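Março, seis e pouco da manhã

Acordei antes do despertador, de tanta vontade que estava de escrever! Ontem fechei o dia 33 do meu caderno de italiano e consegui, pela primeira vez, ler uma página inteira do romance sem abrir o dicionário. Uma página inteira! Está bem que era uma página quase só de diálogo, com muita gente a dizer "ma no" e "certo, certo", mas eu percebi a piada do tio surdo e ri-me sozinha na cozinha, com o café a transbordar.

A ideia dos 365 dias foi da Kgomotso Naidoo, que aprendeu português assim quando veio morar para cá. Quinze minutos por dia, sempre à mão, sempre no mesmo caderno, e nada de aplicações. Ela manda-me postais de Torenmont com frases erradas de propósito para eu corrigir. O último dizia "io sono mangiato una mela" e demorei uma eternidade a perceber que assim era eu a comida e a maçã ficava sem verbo nenhum que prestasse. Adoro isto.

O capítulo desta semana é o das palavras de casa e de oficina. Eu achava que ia ser uma seca e está a ser o meu preferido até agora! Martello, chiave, pennello, forbici. A palavra "forbici" é linda, parece nome de aldeia. E "guanto", que só me entrou na cabeça quando me lembrei do "guante" espanhol. Colei aqui quatro imagens:
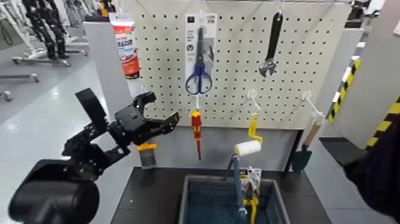
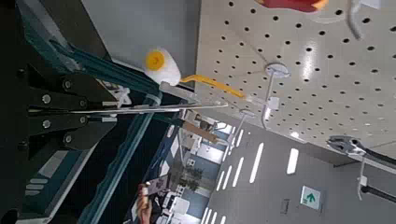 *rullo, pinze, gancio*
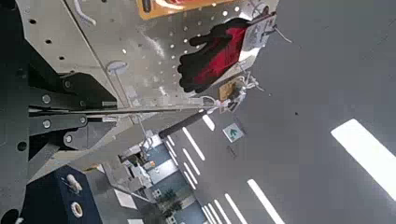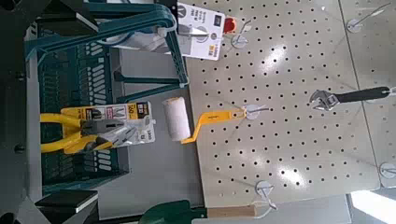
O que me anda a dar luta são os plurais. "Il dito, le dita." "Il braccio, le braccia." "L'uovo, le uova", que é masculino ao pequeno-almoço se for um só e feminino se forem dois. Passei o serão a fazer uma lista destes malandros na última folha do caderno e já vai a meio da contracapa. Perguntei à professora do curso da Buthelezi (a livraria, lá em cima na sala dos mapas) se havia uma regra e ela respondeu "há, chama-se paciência". Fiquei a olhar para ela e depois rimo-nos as duas.

Também descobri que "camera" é quarto! Eu sabia, claro, mas saber e sentir são coisas diferentes, e ontem li "entrò nella camera" e vi logo uma porta, uma cama, uma janela, sem passar pelo português. Foi um segundo, se tanto. Fiquei tão contente que li a frase em voz alta 2 vezes e o gato saiu da sala.

Para hoje: acabar o exercício 15, que é o das preposições (da, dal, dalla, ai ai), ouvir mais um bocado do programa de rádio sobre receitas e responder ao postal da Kgomotso. Quero escrever-lhe tudo em italiano, mesmo que me saia torto. Vou contar-lhe do tio surdo e perguntar se "ma no" se pode dizer com boca cheia.

Tenho de comprar outra caneta azul, a minha já arranha. E guardar um bocadinho de queijo para o almoço, que o risotto de ontem ficou mesmo, mesmo bom e ainda há para mais um prato.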